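# Three fingers or two? Our gripper comparison, part 2

Group: Morfudd Cadwaladr, Floor De Smet, Geert De Graaf

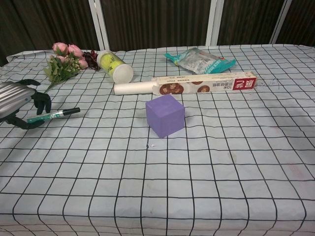

*Fig. 1. Three-fingered hand next to the marker, grip partly open.*

Part 1 was all about the two-jaw gripper, so I'll get straight into the three-fingered hand (we call it Ivora, the two-jaw one is Holten). I did most of the driving and Floor wrote down the scores, mainly because my handwriting is terrible!

We gave each gripper the same six objects and 11 tries per object. A try only counted if the object left the cloth and stayed up while Floor counted to six out loud – she counts slowly, so that was harder than it sounds.

The purple foam cube was my favourite. Foam gives a bit, so the fingers could close off-centre and still hang on. The marker was the one I dreaded. It's skinny, and if the lower finger touched it first it rolled, and then I had to back off and line up all over again. Holten was much better at that one, I'll admit it.

The tennis ball canister went well once Geert dropped the closing speed in the controller. Before that we kept shoving it across the grid. The flowers were just messy (stems everywhere), and I'd score them differently next time, maybe by which part of the bunch got picked up.

The log came to 3,698 lines for Ivora alone, and I've only been through the finger position columns properly. Motor current is still to do – Geert has a script half finished.

For part 3 we want to redo the marker with rubber tips on the fingers and leave everything else the same.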